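How to tidy up the list of accounts you follow on Skitar

If you joined Skitar in the early days, as I did, you probably followed everyone who looked halfway friendly. It was a small place and it felt rude not to. Then one Sunday I sat down with a pot of tea, opened my profile and saw that I was following 356 accounts, a good many of which I couldn't have told you a single thing about. My home page was a muddle of competitions, football scores from leagues I don't watch and a bakery in a town I have visited once.

So I spent the morning sorting it out, and I thought I'd write down how I did it, as the menus aren't laid out in the most obvious way. You can do all of this in the app on your phone, although I find it kinder on the eyes on a proper screen.

Before you start

Make sure the app is up to date. The older version hides the sorting options completely, and I spent far too long hunting for a button that simply wasn't there. You'll also want your password handy, because Skitar likes to ask for it again when you make a lot of changes in one sitting.

It's worth saving a copy of your list as well. Go to Settings, then Your account, then Download my lists. The file arrives by email, usually while you're still wondering whether you pressed the right thing, and you can open it in any spreadsheet program. Keep it somewhere safe. I have gone back to mine more than once to find a person I'd removed in a burst of enthusiasm.
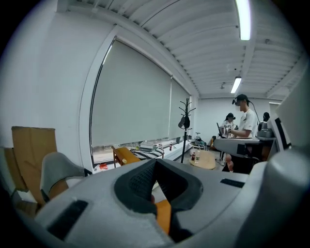
With the copy tucked away, you can be a good deal braver about what comes next. Unfollowing someone on Skitar doesn't send them a message, by the way, so there's no need to feel awkward. They would have to go looking for your name among their followers to notice, and most people have better things to do with an evening.

Step 1: Sort by last post

Open your profile and tap Following. At the top right there's a little arrow which opens the sorting menu. Choose Last post, oldest first. This brings all the sleeping accounts to the top – people who signed up, said hello to the world and wandered off again.

Go down the list and tap Unfollow beside anyone you don't recognise. If it's a friend who has gone quiet, leave them be! They take up no room on your home page, and it's rather lovely when one of them pops up again out of the blue.

Step 2: Deal with the noisy ones

Now change the sorting to Most active. You'll soon see who has been filling up your mornings. I don't like to unfollow these straight away, as some of them are very good and just a bit much, so I use Quiet instead. Tap the name, then the bell, then Quiet, and you'll see their 2 most popular posts of the day and nothing else. I did this with a gardening account I'm terribly fond of, and we get along much better now.
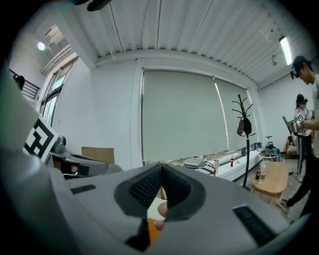 Step 3: Put the rest into groups

Go back to Following and tap Select. Tick up to 10 names at a time, then press Add to group and give the group a name. Mine are called Family, Local, Cooking and Odds and Ends, and the last one is by far the biggest. You can put the same person in more than one group, which is handy for my cousin, who is family and also bakes.

Groups are private unless you say otherwise. The switch is at the bottom of the page where you name the group, and it's easy to brush it with your thumb, so do have a look before you press Save.

Step 4: Choose what opens first

In Settings, under Home page, you can tell Skitar which group to show when you open the app. I've set mine to Family on the phone and left it on Everyone on the computer. The two don't copy each other, so you'll need to set each one separately.

If something goes wrong

If your new groups don't show up, sign out and back in again. If the sorting arrow is missing after an update, try turning the phone on its side, which brings it back on mine. And if you use Palumbo to read Skitar and other sites in one place, be warned that it only fetches your groups overnight, so leave it until the morning before you start pressing things.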